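Nevico: Frequently Asked Questions

What is Nevico?
Nevico is a method for training a manipulation policy on tabletop tasks from a single fixed overhead view. The policy takes an image and a short text command and outputs end-effector motion.

How much data was used?
The training set has 2,214 teleoperated episodes. A further 839 were recorded and dropped, most of them for timing faults between the camera and the joint log.

How does it differ from the Mikov baseline?
Mikov predicts one action per image. Nevico predicts a short chunk of 19 actions and replans before the chunk is used up. Network size and training data are the same for both.

Is depth used?
No. Height is inferred from the image and the joint state. Thin objects are the main source of error – the gripper tends to close too high.

What happens when the arm blocks the view?
The policy keeps a memory of the last 35 images. When the target is hidden, it relies on that memory and the joint state. We did not add a second camera. Results with memory turned off are in the Barajas ablation table.

Are the distractor objects moved between episodes?
Yes, between layouts. Within a layout they keep their starting positions unless the arm moves them.

Can I run it on a different arm?
Only after fine-tuning. The action space is tied to the joint limits in the Arberg config file. Zero-shot transfer has not been tested.

What does the policy input look like?
Raw overhead images, before resizing. No crop or color correction is applied.
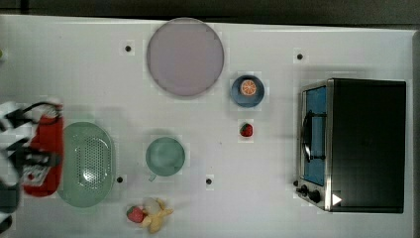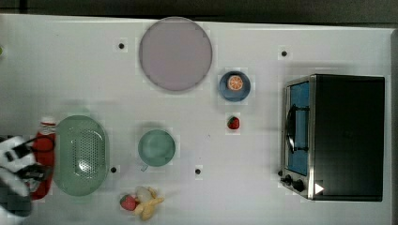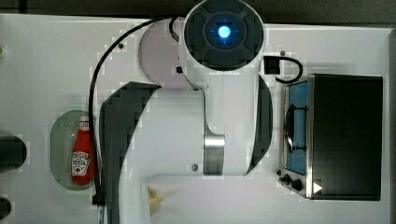
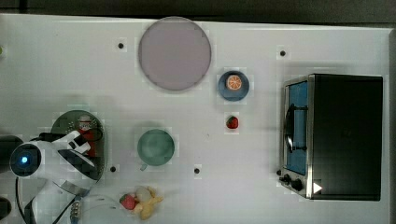
Overhead views of one table layout, toaster oven at right, red item at left.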